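Inside the Old Dell: a Small Gallery from the Bench

I have been taking desktop computers apart for longer than I care to admit, and I still get a little thrill when the side panel comes off and there's a whole green city in there! These pages are for anyone who has had a tower humming under a desk for years and never once peeked inside.

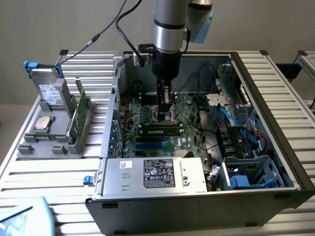
The Dell tower on its side, with the power supply stretched along the front. 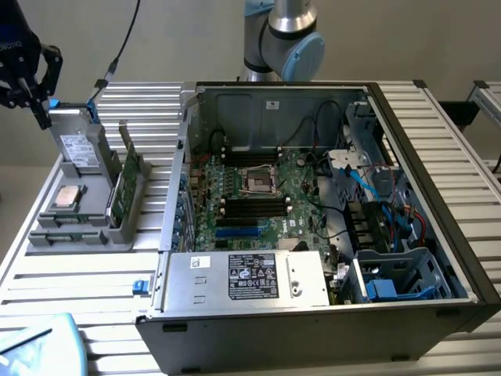

Wulan Menon
Workshop editor, Mugo

Let me start with the board, the big green sheet that everything else plugs into. Laying a tower on its side is the only way I like to work on one, and a slotted aluminum table is a lovely surface for it, solid and flat and easy to wipe down (my own kitchen table at home has scars I would rather not discuss). With the case lying down like that, nothing has to be held up with one hand while you fiddle with the other.

Memory comes next. In the first picture there's a module sitting in its black slot near the middle of the board. In the second the slots are all empty, and so is the processor socket, with its metal retention frame and its lever. I do love a good lever. Memory modules go in only one way round, so look for the notch before you press, and press evenly at both ends until the clips come up. If it fights you, take it out and turn it around.

The processor itself is over in the gray tray in the second picture, down in the lower pocket, and you can see the copper-colored heat spreader on top. Please hold these by the edges! My friend Hakim Lubis once picked one up the way you'd pick up a cracker, and we spent a long evening with a magnifier and a cup of tea afterward, checking it over.

The hard drive is in the same tray, standing upright in a gray carrier with a small blue pull tab, and next to it is a green circuit card on its edge with the gold contacts facing down. I'm a great believer in a place for every part. Before I had proper trays I used muffin tins, and before that I used the carpet, and I lost 3 screws in one afternoon that way. One of them came back in May, in a slipper.

Then there's the power supply, that long silver box with its printed label. Read the label by all means, but leave the box closed. It can hold a charge after it has been unplugged, and there is nothing in it that a beginner needs to touch.

Zahira Sembiring wrote to ask whether blue parts always mean "pull here." Not always, I'm afraid. The little tab on the drive carrier is for pulling, but the blue expansion slots are simply blue, and you'll find every maker has its own ideas about color.

More galleries are on their way, beginning with laptop hinges.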